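Sidis Art Services
Progress report: Clurnatach residence art program
10 Jul 2023

1. Status

The program supplies framed and mounted artwork to the common areas, corridors and consultation rooms of the Clurnatach senior residence. Phase 2 of 3 is complete, with the exceptions listed in section 4. Spending is within the approved phase budget. No change to the total grant amount is requested in this report.

Work since the March report covered final selection for the upper corridors, production of the framed sets, and a revised hanging method for the dining level. Framing was carried out at our own shop. Prints and mounting board came from Zoëga under the existing supply agreement.

2. Selection

The selection list was reissued after residents and staff had reviewed the first round of proofs. Several abstract pieces for the corridors were replaced with landscapes and botanical prints that have stronger contrast at reading distance. Staff on the care wing had reported that low-contrast work was hard to make out under the evening lighting. The dining level keeps its food and kitchen theme, as approved in the original brief.

Image sizes were standardized. Corridor works are now produced in two outer frame sizes, which reduces the number of spare glazing panels to be held on site. The larger size is used only where the wall run is uninterrupted by handrails or door frames.

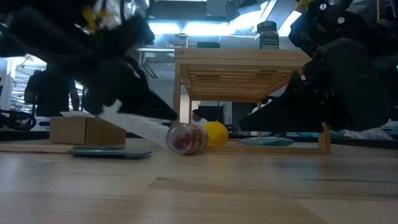 Ainhoa Toledo wrote in reply to the draft list that the landscapes were acceptable but that the corridor works should hang lower than the gallery standard, as many residents view them from a wheelchair. She also asked that no piece be placed where a person reading the title plate would have to let go of the handrail.

Both points have been adopted. The center line for corridor works has been lowered on the hanging drawings, and title plates have moved from below the frame to the right-hand side. Plates already engraved can be reused. Two positions near the elevator lobby were dropped because the plate would have fallen behind the rail return. The works assigned to them have been moved to the family lounge.

3. Framing and materials

Moulding: a flat ash profile with a clear finish is used throughout. The darker profile shown in the proposal was withdrawn by the supplier before our order was placed. A sample of the ash was signed off by the residence before cutting began.

Glazing: acrylic with a non-glare surface is used in all resident areas. Glass is retained only in the administration offices. The acrylic scratches more easily than glass, and cleaning instructions have been sent to the housekeeping department. Paper towels and ammonia-based cleaners should not be used on it.

Mounting: prints are hinged to cotton board and backed with a sealed dust cover. Security hangers are fitted at the top corners and a locking plate at the base. The locking plate requires a flat key, and one set has been handed to the maintenance office.
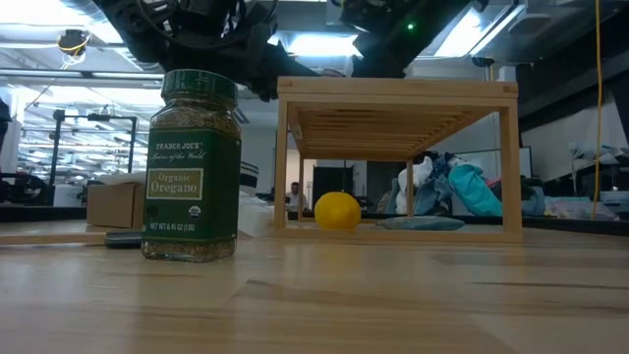 Oregano jar and slatted wooden rack, tabletop view.

Canvas works for the dining level are supplied without glazing. They have been given a wipeable varnish, tested on an offcut with the residence's usual table cleaner. There was slight dulling of the surface after repeated wiping. The effect was judged acceptable for this location, but we do not recommend the same finish for the entrance hall.

4. Open items

Eighteen works remain to be hung. All are framed and in storage at our shop. Installation is held until the wall repairs on the dining level have been signed off by the building contractor, Sodska. We have asked for a date in writing and have not yet received one.

The plaster on the north wall of that level did not hold the standard anchors in a pull test. A rail system has been priced as an alternative. It would spread the load and allow later changes without new holes, at a higher material cost. The difference can be met from the phase contingency. Written approval is requested before the rail is ordered.

One frame was returned to the shop with an open miter at the lower left corner. It has been rejoined and is back in stock. The remaining frames from the same batch were inspected and passed.

5. Budget

Framing labor came in over the estimate, mainly due to the change in plate position and the recutting of backing boards. Print costs were lower than planned following the reduction in frame sizes. Delivery was charged as quoted. Invoices and the itemized ledger are supplied separately.

6. Next period

Installation on the dining level, subject to release of the walls.
Proofs for the entrance hall and chapel corridor.
Condition check of all works hung in phase 1, including hangers and locking plates.
Handover of the location register, with a reference number and wall position for each work.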